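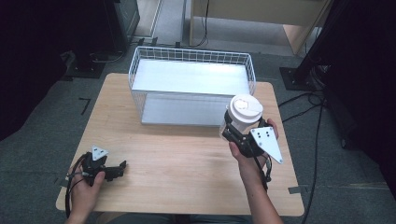
*Cup and basket task, hand-held grippers, right side carrying.*

March 4, 2024

I have now recorded 505 episodes of the cup and basket task, and the notes I kept while doing it are long enough to be worth tidying up. The task is simple to state. A lidded paper cup goes from the table into a wire basket and ends upright. The right gripper does the carrying and the left stays low near its corner until it is needed.

Last year I did all of this by remote control, with a leader arm on the bench and the follower across the room. Bindu Shetty built that rig and it worked well enough, but my episodes were slow and full of pauses. With the grippers in my own hands the same task takes 8 seconds on a good run. The cost is that I can now make movements the arm cannot follow. Every recording goes through a reachability check before it is kept, and in the first batch a fair number failed, mostly from me rolling my wrist too far on the approach.

**Grip height.** Too close to the lid and the jaws push it up on one side. Too low and the cup tips as it clears the basket rim. I settled on just above the middle and stopped varying it, then had to go back and vary it on purpose when the policy turned out to be useless with any cup that stood slightly differently.

**Closing force.** The trigger has no stop, so the only limit is the finger. Paper cups crease. A creased cup changes the jaw width for the same grasp, and the width signal is one of the inputs. I now swap the cup as soon as it shows a fold.

**The idle hand.** I treated the left gripper as parked and let it drift. The model learned the drift. Valentin Bühler spotted this in the plots: a slow sideways creep on the left arm in almost every rollout, with nothing to cause it. The left gripper now starts and finishes in the same place, and I keep it still in between.

**Marker plates.** The plates need to stay in view of the tracking cameras. When my right forearm crosses in front of the left plate the pose jumps, and the filter smooths the jump into something plausible, so it is easy to miss. I log the raw pose as well and discard anything with a gap longer than 3 frames.

**Cables.** Leave slack at the wrist. A cable that pulls at full reach shortens the reach, and you will adapt to it without noticing.

The session folder is called Prarngate, after nothing in particular. It holds 1,881 recordings across all tasks, including the failed ones, which I keep in a separate directory with a one-word reason in the file name. "Roll" is the most common, followed by "lid".

Still to do: move the basket between episodes by more than I have been doing, and record the reverse task, basket to table. Valentin wants both in the same training run by May. I would prefer to train them separately first and see what each one does with the left arm.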